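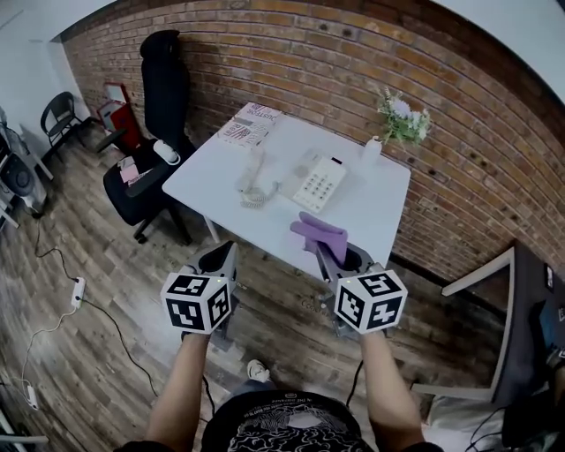

Cloth task at the phone table, hand-held grippers with marker cubes fitted.

Lestum Working Group on Hand-Held Gripper Practice
Minutes, November meeting, 2:00 p.m.
Present: Lestum, Drustent, Modine. Apologies: Ruddock.

1. Previous minutes
Accepted with one change. Item 4 should read "marker cube," singular.

2. Marker cubes
Drustent reported that 273 of 2515 recordings failed the tracking check. Most had a cube covered by a sleeve or by the cloth being handled. Agreed wording for section 3: "Both cubes must be clear of clothing before a task begins. Forearms should be bare or sleeves pushed up." Modine asked for the indicator lights to be checked at the same time – agreed.

3. Cloth tasks
Discussion on how much cloth may hang from the jaws. No limit set. Ruddock's written comment, asking for one fixed cloth size, was held over.

4. Floor cables
The draft says cables must be taped down within the operator's standing area. Modine thought this too narrow and wanted the walking route covered as well. Left open.

5. Session length
The cap stays at 400 recordings per operator per week. Lestum to reword the paragraph on breaks, as two sites read it differently.

Actions
Drustent: send the failed recordings list to Ruddock.
Modine: new text for item 4.
Lestum: circulate draft 3 before the next call.

Closed 3:10 p.m.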